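Week 6 handout: The Aler session, a fault on the hand-held gripper

Read this before the lab. You will need the Prudeck log sheets from last week.

Background

The Aler project collects manipulation data in a mock bathroom at the Koltonness site. Operators carry a hand-held gripper with a camera on it and do short household tasks. The recordings are later used to train a policy for a robot arm. Tracking comes from a printed marker, a square black pattern on white card, fixed on top of each gripper. Two grippers were in use, one per operator, and the tracking software tells them apart by marker ID.

What happened

In February the team recorded 500 episodes. Catriona Imrie ran the replay check, where recorded paths are sent to the arm at low speed. In 35 episodes the arm drove toward the wall and the protective stop cut in. No one was hurt and the arm was undamaged. The replays were halted and the whole batch was put on hold.

At first the team blamed the arm controller. Callum Drummond swapped the controller and ran the same files again. The stops came back at the same points in each file, so the fault had to be in the data.

Finding the cause

The bad episodes all came from one gripper – and all from the second half of its session. Two faults were found on it.

1. The marker card had been refitted during a break with one screw missing. It could turn a little under load. The software treats the card as rigid, so any turn of the card was read as a turn of the whole gripper.

2. The cable had too little strain relief. When it caught on something, the camera dropped frames for up to 2 seconds. The software filled the gap with a straight line between the last good pose and the next one. Near a wall or a fixture, a straight line can go through things the operator went around.

Neither fault raised an alarm. The log had a field for dropped frames, but the acceptance script did not read it.

What to check before recording

Do these in order, with the gripper powered but not recording.

1. Push each corner of the marker card with a fingertip. Any movement means the gripper is out of use until it is refitted and recalibrated.

2. Hold the gripper still for 60 seconds and look at the logged pose. Drift goes on the sheet even if it looks small.

3. Look at the cable run and the floor. The cable hangs from the underside of the gripper, and hoses and fittings beside the toilet are at the right height to snag it. Walk the task once before you record. 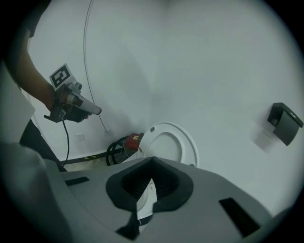

4. Read the dropped frame count after every episode. If it is above zero, mark the episode and record it again.

For the lab

Each group gets one good file and one bad file from the Aitken archive. Plot position against time for both and find the straight section. Then write a short test that would have rejected the bad file before replay. State the limit you chose and what it would do to good files with fast hand movements – a test that throws out half the batch is of no use to the team.

Bring the plots on paper. We will start with the controller swap and what it ruled out.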